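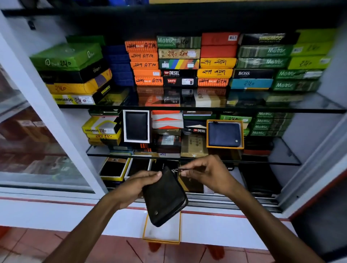
Konrad Domański apologizes for the coffee before he says a word about his product, and then he talks for most of an hour, happily, with his coat still on. He runs Imard, a small firm that sells a first-person recording kit called Undoron to people who train robots to use their hands. You wear it on your head, go about your work, and what you get at the end is a library of ordinary jobs seen from where the worker stands.

"Everybody asks me for kitchens," he says. "Kitchens, kitchens, laundry! And I tell them, please, go and spend a morning at a shop counter."

Wallets are his favorite case. One hand has to keep hold of the body while the other finds a tiny metal pull, and behind it all there's glass, and shelf after shelf of boxes in orange, green and yellow, with prices like 240 and 249 written on them by hand. "A robot gripper hates a zipper," he says, quite fondly. "It hates leather, too, because leather gives. So that's what I want to see, over and over."

The kit rents for $300 a month, with 15 hours of storage included (he'd like that to be more, and says so before I can ask). A lighter version, Flarside, is due in June at $200. I tried the current one for an afternoon and liked the fit, though the strap left a mark on my forehead and the menu is a bit of a maze.

Konrad nods at this and writes it down. "The strap, yes. My sister says the same about the strap."

His next stop is Rojanasak, a customer with 28 kits on order and, he tells me, buttoning up his coat, a great many questions about batteries.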